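The Case for a Patterned Wall
Opinion, by Priya Villanueva

Institutions have long preferred the plain wall. At Romholm, where I have advised on interior finishes for 21 years, white paint remains the default for any surface on which work is done. I believe the policy should be reconsidered, beginning with the smallest work areas.

Floral wallpaper on three sides, a marble-patterned surface between them.
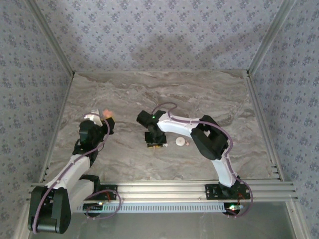
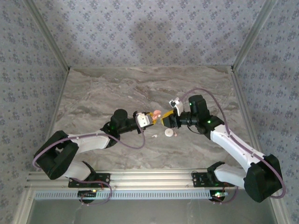 The usual objection to pattern is distraction. It has merit where the print is large or the colors are strong. A small sprig in blue-gray on a pale ground makes no such demand, and a person may work beside it all afternoon without strain. Plain white, by contrast, shows every scuff and sends the glare of overhead lighting straight back into the eyes.

A second objection concerns the meeting of two patterns. My colleague Latifa Bennani holds that a veined surface should never adjoin a printed wall. I respectfully differ. When both stay within a narrow range of grays, the eye accepts them together, and a simple metal edge gives each a proper boundary.

Cost is the weakest argument of all. Papering a small enclosure takes 2 rolls and a morning. I would ask that the next revision of the Romholm finishes schedule permit it.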